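Ticket 3000 - Packing line 2, pick cell drops or squashes small snack packets
Opened by: Honeylyn Aquino, packing
Site: Drurnitby
Status: Open, waiting on vendor

Honeylyn, 6:40 am
Hi all, me again! The cell stopped 29 times on the night shift and nearly every stop was the small packets. The big pouches go through fine, the boxes go through fine, and then a little pillow-shaped one comes down and the arm either pinches it by one corner or shoves it along the belt until the light goes red. Then one of us has to walk over, open the guard, fish it out, close the guard, press reset, and walk back. I know the plan was that two of us would look after the cell and also do the labels, but you can't do labels when you're up and down like that. Can somebody look at the grip settings please?

Honeylyn, 7:15 am
Forgot to say - software on the panel says Evcombe 10. Air pressure looks normal. I cleaned the pads with the alcohol wipes like the card says and it made no difference that I could see.

Kagiso Mahlangu, maintenance, 9:05 am
Morning Honeylyn. I watched it for a good while and you're right, it's the narrow stuff. I dropped the closing force from 114 to the next step down and it stopped squashing them, but then it let go halfway to the carton. Put it back. I don't think force is our problem. I think it goes for the middle of the packet every time, whichever way the packet happens to be lying, and on a long thin one that's a bad guess. Going to ask Clisetti how they teach it the small items.

Kagiso, 1:30 pm
OK, got hold of Anatole Gilbert at Clisetti. The small items get taught by people picking them up with the hand grippers, over and over, with all kinds of packets and lying every which way. He says our original set was mostly boxes and flat pouches, with hardly any sausages or twisted-end packets in it. Well, there you go! That's half of what we pack now. Sticking these in here so they stay with the ticket.

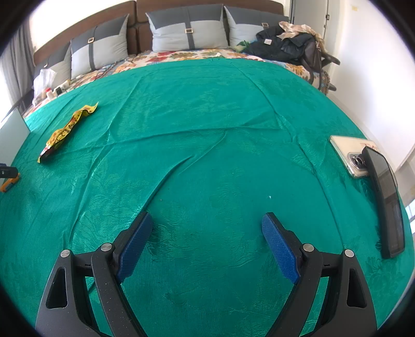
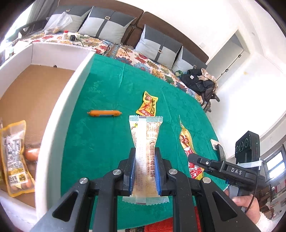
He wants a list from us of every shape we run, and I said the people who should write that list are the ones who handle the stuff all night, so Honeylyn, that's you and Napaporn if you're up for it. I can tell him what a motor is doing but I couldn't tell you which packets slide and which ones stick together.

Honeylyn, 2:10 pm
Oh we are SO up for it. Napaporn Wattanapong has been hand packing here longer than I have and she already started on the back of a carton. First things on it: anything with crimped ends wants to be held across the body, well away from the seal. Vacuum packs are stiff, so you can grab them nearly anywhere. Sausages roll (obviously). And the long thin ones want to be turned before you lift, or they swing and catch the carton flap. I didn't know I knew any of this until I had to say it out loud.

One question though, and it's from a few of us. If we teach it the small ones, what happens to the hand packing bench? People are asking me at break and I don't like saying "I don't know."

Vichien Boonchu, shift manager, 3:45 pm
Fair question, so I'll put it in writing. The bench stays. The mixed gift cartons for Sangkhawat are still packed by hand and I have no plan to change that. What does change is that there will be fewer people on line 2 at night, and those hours move over to the bench and to checking. If anyone's pay band is affected I'll talk to them first, in person. Time spent on the list, or on teaching if we end up doing some here, goes down as normal shift hours.

Honeylyn, 4:00 pm
Thank you, I've printed that and stuck it up by the kettle.

Kagiso, 4:20 pm
Workaround for tonight: small packets go down the side chute to the bench and the cell only gets boxes and big pouches. I've set the sorter that way - please don't switch it back, even if the bench gets busy, call me instead. List goes to Anatole when Napaporn is done with it. Leaving this open.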